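Moved out of the apartment on Kedbridge Road at the end of July and spent the fall fighting over the deposit. It's settled now, so I'm writing down how it went. Thread.

**1/** The deposit was $2,000. The landlord is a small management company called Iyer Residential. They have a few buildings on that street and one office, open mornings only.

**2/** My lease said the deposit comes back within 30 days "less reasonable charges." It did not say what reasonable meant. I signed it anyway, like everybody does.

**3/** Before leaving I cleaned for two days. Oven, fridge shelves, window tracks, behind the toilet. I filled the nail holes and painted over them with the can left in the hall closet. The paint had yellowed and didn't match very well. I'll own that one.

**4/** Day 29, a letter comes. Charges of $715. Balance to follow by check.

**5/** The list in the letter:

- Repaint living room, $380
- Carpet cleaning, $190
- Replace blinds, bedroom, $75
- Trash removal, $70

No receipts attached.

**6/** The blinds were broken when I moved in. I knew this because I wrote it on the move-in sheet. I did not have the move-in sheet. I had to ask them for a copy of it, and that took three emails and one visit.

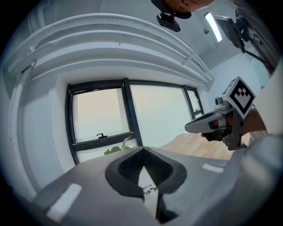
**7/** The sheet had my note on it, in my handwriting, with their initials next to it: "bedroom blinds, two slats missing." They dropped the $75 the same afternoon and didn't say anything else about it.

**8/** Trash removal was for a shelf I left in the basement. It was not my shelf. It was there when I got there, and the downstairs tenant wrote me two lines saying so. That was enough for them.

**9/** Carpet cleaning was harder. Their position was that they clean the carpet after every tenant. My position was that if you do it after every tenant, it's a cost of running the building. I asked for the invoice and got one from Mirnenar Carpet Care. It covered the whole third floor, hallway included, and they had put all of it on me.

**10/** They offered to split it. I said I'd pay for my unit, with the math shown. My unit came to $62. Fine.

**11/** Now the paint. I'd lived there six years. I read up on how long paint in a rental is supposed to last, and the answers I found ran from three years to seven. So a lot of it depends on who you ask and how stubborn you are.

**12/** I wrote a one-page letter. Dates of the lease, each charge, what I agreed to, what I didn't, and a date for them to answer by. I sent it certified. My emails before that had been long and kind of angry and got one-line replies. The letter got a phone call in two days.

**13/** On the call they said the living room had to be repainted anyway for the next tenant. I asked them to put that in an email. They didn't want to. I wrote my own email saying "confirming what you told me on the phone" and sent it to them. No reply to that either, but the paint charge went down to $100.

**14/** I took it. I could have gone to small claims for the last hundred. The filing fee plus a day off work would have eaten most of it, and I was tired of the subject.

**15/** Final total: $162 kept, $1,838 returned. The check is dated December 11, 2024. It cleared.

**16/** Things I'm doing at the new place. I photographed the move-in sheet before handing it over. I emailed the photo to myself and to the landlord. I took a video of every room with the closets open. The whole job took less than an hour.

**17/** A few people asked if you need a lawyer for this. I didn't use one. I called a free tenant line once and they told me which part of the state code to quote. Look up your own state, the deadlines are all different.

**18/** Someone also asked about interest on the deposit. Where I live it's owed only in bigger buildings, and mine wasn't big enough. Check that too.

**19/** If anybody wants the letter with my details taken out, reply and I'll paste the text. It's short.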